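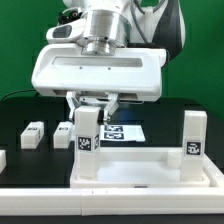
Labels that last

The museum store at Lemside changed its labelling system in October, and the work took longer than the move into the building had. Shelves can be filled in any order and corrected later. A label, once fixed to a container and entered in a register, is expensive to get wrong.

Most regional collections still rely on a mixture of methods. Older boxes carry handwritten tie-on tags. Later ones have typed paper labels held with gum, and later still come thermal-printed strips bought for an office and used in the store by default. Each has its own way of failing. Tags are lost when string perishes. Gum dries out and lets go at the corners first. Thermal print fades under ordinary lighting, and fades faster against certain plastics, because softeners in the plastic migrate into the coated paper and clear the image.

The last of these was the problem at Lemside. When the register was checked against the shelves, more than 500 labels could no longer be read without a lamp held at a low angle. The objects themselves were sound, but their numbers had gone.

What a label has to do

A storage label has two jobs, and they pull against each other. It must be readable by a person standing in an aisle, who wants large figures and few of them. It must also be readable by a scanner, which prefers a dense pattern with a clear margin all the way round. Crowding both on to a small label usually damages the margin, and a code without its margin will often not read at all.

Square codes have largely replaced striped ones for this kind of work. They take up less width, can be read from any direction and, depending on the type, will tolerate some damage to the printed area. They come in several families. The dense kind used on parcels holds text, such as an accession number. The coarser kind, made of fewer and larger cells, holds only a short number but can be read at a greater distance and at a steeper angle. Stores that use the coarse kind keep the details in the register and let the label act as a pointer. 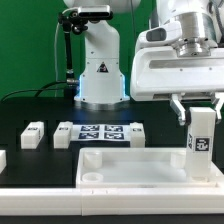

A black-and-white square marker on the front of an upright block, with small print running down its left side.

The placing of the text matters as well. Printing alongside the code keeps the label narrow and suits tall items, though staff must tilt their heads to read it. Printing underneath is easier on the reader but pushes the code upwards, towards the lid or rim, where it is more likely to be rubbed. The Nulville archive uses side printing for upright cases and bottom printing for everything else. Mixed shelves have given it no trouble.

Paper, film and glue

Uncoated rag paper with carbon-based ink remains the safest choice inside a box, where it may touch the object. On the outside, abrasion is the greater risk and polyester film is generally preferred. It does not stretch, it takes resin ribbon print well and it can be wiped down. Its fault is stiffness. On a curved or tapering surface it tries to straighten, and the edges lift.

Adhesive accounts for most early failures. Lemside tested 11 combinations of film and glue on polypropylene boxes, a material with low surface energy to which many general-purpose adhesives bond poorly. The samples were left on a north-facing wall and on a shelf beside the plant room. The one finally chosen, a Magbanua acrylic on matt film, was not the strongest on the first day. Acrylics of this type build their grip slowly, and a label pressed down in the morning can still be repositioned after lunch. Rubber-based glues grab at once, but they yellow with age and in warm conditions will creep, leaving a sticky border that collects dust.

Surface preparation was kept simple. Boxes were wiped with alcohol on a lint-free cloth and left to dry, then the label was laid from one edge and pressed with a felt-faced roller. Gloss film was ruled out early. Under strip lighting it threw a reflection across the code, and the handheld scanners had to be angled to avoid it.
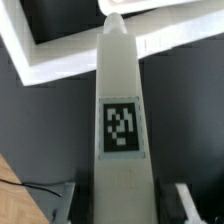
Square to the edge

Straightness was argued over more than any other point. A code set slightly askew reads as well as a straight one, so the scanners gave no reason to be strict. The argument for strictness was that a row of crooked labels slows a person looking along a shelf, and that a new crooked label is hard to tell from an old one starting to peel. The store settled on a card jig, cut to hook over the rim of the box, and allows freehand placing only where the jig will not fit.

Likholm, which holds mainly ceramics, took another route and stopped sticking labels to containers altogether. Its boxes have a riveted holder and the label slides in as a card. Replacement takes seconds and leaves no residue. The drawback is that a card can be put back in the wrong holder, and the store now requires two checks at each change, the second against the contents of the box.

Keeping the old number

Whatever the system, the earlier label should not be thrown away. Old tags carry dealers' marks, lot numbers and abandoned numbering schemes, any of which may be the only link between an object and a paper file. At Lemside they are lifted with a thin spatula where the glue allows, placed in a polyester sleeve and kept in the box. Where the glue does not allow, the label is photographed and left where it is, and the new one goes beside it with a gap between them.

Relabelling of the textile bays has been put back to the spring. The rolled pieces are stored in cotton covers, and neither the film nor the glue is suitable for cloth.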